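Home Tickets Knowledge base Community Log out

Ticket 152: Clarnadari trailer drifts out of sync on the Helari player
Status: Resolved
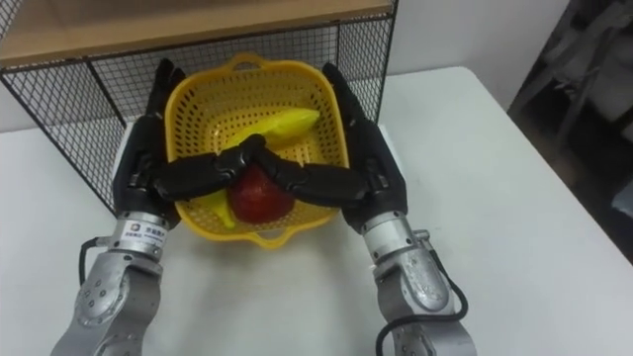 Robotic hands over a yellow basket with a banana and an apple.

Opened by: Omar Kassab, Majali Cinema
Opened: 1/15/26
Priority: Normal (high if you ask me, I love this trailer)

Hi team! First up, the new Clarnadari trailer is a ripper. Giant moon, sad astronaut, choir going full blast, the lot. We want it in front of every evening session until the film opens in June, and right now we can't run it because the sound slides away from the picture.

It starts out fine. The studio logo thumps right on the beat. By the time the airlock door slams (you'll know the bit) the slam comes after the door has shut, and the last line lands over the title card with no mouth in sight. It's a great line, too, so that hurts.

What I've tried so far:
- restarted the Helari player
- deleted the trailer and loaded it again from the same drive
- played it alone, outside the pre-show
- played the Branosier trailer straight after. Perfect sync, lovely colour, no complaints

Player software is up to date as far as the menu tells me. Screen 2 is the one with the problem. I haven't tried the other screen yet because there was a kids' session on.

Omar

---

Support reply

Hi Omar, thanks for the detail, and now we all want to see the airlock scene.

Drift that grows over time usually comes down to the file's frame rate being read wrongly. A fixed delay would be off by the same amount at the logo as at the title card, so please leave the audio delay setting alone for now. Could you:

1. Open the trailer in Library, choose Details, and send us the frame rate for picture and sound.
2. Do the same for Branosier.
3. Try Clarnadari on your other screen when it's free.
4. Export the player log straight after a bad run.

---

Omar Kassab

Done, done, done and done. That was quick once I found the Details page, which I'd never opened in my life. There's so much in there!

Clarnadari: picture 25, sound 24.
Branosier: picture 24, sound 24.

So there's our culprit, surely? On the other screen it drifts in just the same way, so I'm happy to let the screen 2 gear off the hook. Log is attached. I had a read of it and understood the word "warning".

I did have a fiddle with the audio delay before I saw your note, sorry. I set it to 100 and the logo went off while the slam got a bit closer. I've put it back to 70, where it was before I touched it.

---

Support reply

No harm done, and that little experiment backs up what we thought. Seventy is a sensible value for your room if everything else plays well.

The log shows the player loading picture and sound as two separate parts and warning that their rates don't match. There are a couple of ways that can happen. Either the trailer was packed that way, or your drive has picture from one version and sound from another. Does the folder on the drive have more than one Clarnadari in it?

---

Omar Kassab

Oh, this is good. Yes! Two folders, with almost the same name. One ends in 24 and one ends in 25. I'd copied both across into one folder on the player to "keep things tidy" and told it to overwrite. I reckon I've made a Frankenstein trailer.

Should I wipe the lot and start over with just the 24 version? The rest of our pre-show is 24.

---

Support reply

Yes please, and go with 24. In order:

1. Take Clarnadari out of every pre-show playlist.
2. Delete it from Library, then empty the Library bin. Deleted items stay in there and the player can pick up old parts from it.
3. Copy over the 24 folder only, with its name unchanged.
4. Run Check Files and wait for the green tick.
5. Add it back to the playlists and play it from start to finish.

Step 2 is the one that gets missed, and it may be why your earlier reload didn't help.

---

Omar Kassab

It works!! I hadn't emptied the bin the first time, so you were spot on there.

Door slams, sound slams. Last line comes out of the actor's actual face. I watched it three times from the back row, then once more from the front because the choir bit is so good down there. Both screens are fine and the Branosier trailer still plays properly in the slot after it.

I've stuck a note by the player saying one version per folder, don't merge. Please close this one, and thanks heaps. If you get a chance to see Clarnadari on a big screen, go!

---

Support reply

Great news, closing now. We've added the line about the Library bin to the reload guide.

Resolution: mixed 24 and 25 versions in one folder. Removed, bin emptied, 24 version reloaded.

Related tickets
Trailer plays with no subtitles after reload
Pre-show playlist skips the last item
Check Files stays on "waiting"
Colours look washed out on older trailers
House lights cue fires before the feature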